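Rerkora G2 hand-held gripper – for recording demonstrations

Brostska / Data capture / Hand-held grippers

In stock. Order code 211. Page last edited 2020-11-09.

A two-finger gripper you carry by hand. Walk up to the job, do the job, recording saved. For teams teaching a robot arm by example who don't want to tie up an arm all day to do it.

Same fingers as on our arm-mounted version, so what the person does and what the arm does later line up. That's the main point of it really. White shell, black fingers, wide round lens looking forward over the jaws.

What people use it for

Mostly household work. Beds, pillows, laundry, small things left lying about. Soft stuff is where you need the most examples – a sheet never sits the same way twice, and a model that has only seen a flat one gets lost quickly. Leave the creases in. Move the pillow between takes. Leave phones and remotes on the bed for some of the takes, people do at home.

Clip the sheet down at the side if you want it to stay roughly put over a long session. Small binder clips are fine, any stationery shop. Take them off for part of the set, or the model learns to expect them.

Start each take with the jaws empty and the whole work area in view. Two seconds still, then go. Our import tool looks for that still bit to split the recording, and if you rush it you get two takes stuck together.
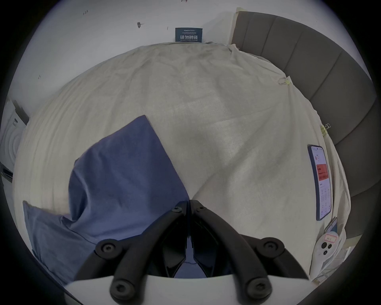
Specification

Fingers: two, black, segmented, hex-socket screws throughout
Opening: 60 mm at the tips
Recording: up to 20 minutes per charge, swap the battery and carry on
Storage: holds 2000 short takes before you need to empty it
Export: video plus jaw position, one folder per take

In the box

Gripper, two batteries, charger, hex key, spare finger screws, lens cloth. Printed quick guide (the one on the download page is newer, use that).

Setting up

1. Charge both batteries before first use.
2. Check the finger screws with the hex key. Snug, not tight.
3. Switch on, close the jaws fully, open them fully. This sets the zero. Do it again after every battery change!
4. Name the session on the web page, then start.

Known issues

– Very dark fabric close to the black fingers can confuse the jaw tracking. Fixed in the March update for most people, tell us if not.
– The Camenzind wrist mount doesnt fit this model. The Arnach one does.
– Import tool sometimes lists a take twice. Delete either.

Questions we get

Can two people record in the same room? Yes, give each gripper its own session name.

Do failed tries count? Keep them, mark them as failed. A dropped pillow is still usefull for training.

Left-handed? Works either way round.

Orders and repairs

Write to Sarmīte Pärn at the Brostska sales desk with the order code and how many you need. Repairs go to the same adress, please take the batteries out first. Spare fingers are sold in pairs only.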